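Mekdes Gebru dobra há 13 anos. Começou pelos guardanapos de restaurante, passou para o papel de embrulho e hoje dá oficinas de dobragem na Clitus, onde a conversa decorreu.

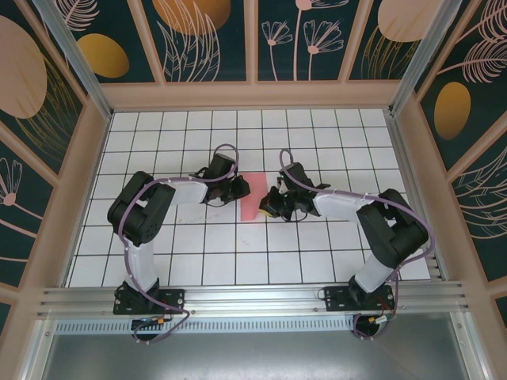 O primeiro exercício da oficina é encontrar os cantos. "As pessoas querem logo fazer o vinco", diz Gebru. "Eu peço que olhem primeiro para a margem de baixo." Numa peça cor-de-rosa pousada nos azulejos brancos, a parte de cima está quase direita e a de baixo tem um canto virado para a direita. É por esse canto, explica, que se começa. As linhas entre os azulejos servem-lhe de régua.

Aprendeu com Prapai Yimyam, em Girkholm, num mês de julho em que dobrou 37 peças por dia. "Ela desfazia tudo e mandava repetir. Não dizia o que estava mal."
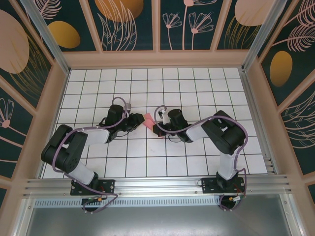 Entrevista de Nafula Mollel
28 de outubro de 2025

Gebru prefere materiais finos e de uma só cor. Os padrões, afirma, distraem quem está a aprender. Compra as folhas na Delorme, em pacotes de 100, e usa as mesmas medidas para o tecido. 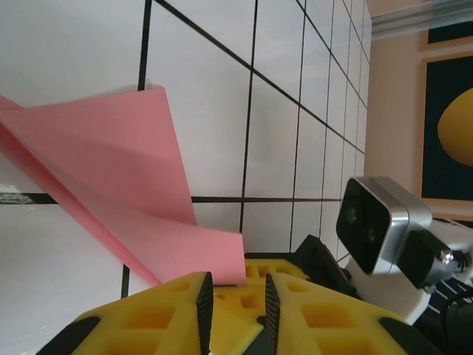
Cor-de-rosa sobre azulejo branco, com a dobra ainda solta.

Sobre a pressão dos dedos, é breve: "Pouca. O vinco faz-se no fim e uma vez só." Quando a margem enrola, volta a abrir a peça e alisa a partir do centro.
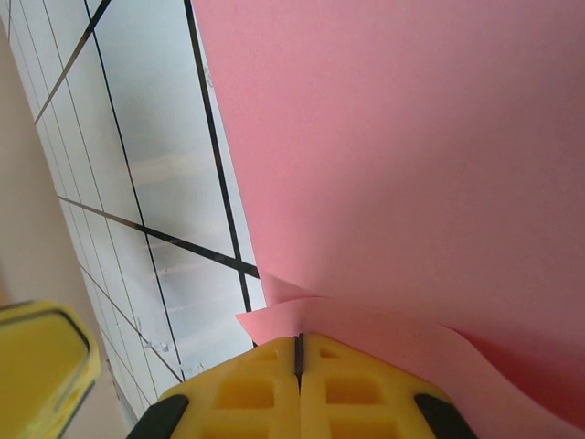
O mesmo vale para as peças grandes, que costuma deixar para a última sessão. "Uma folha grande cai para onde quer. É preciso segurar um lado e esperar pelo outro." A próxima oficina tem inscrições abertas na Clitus.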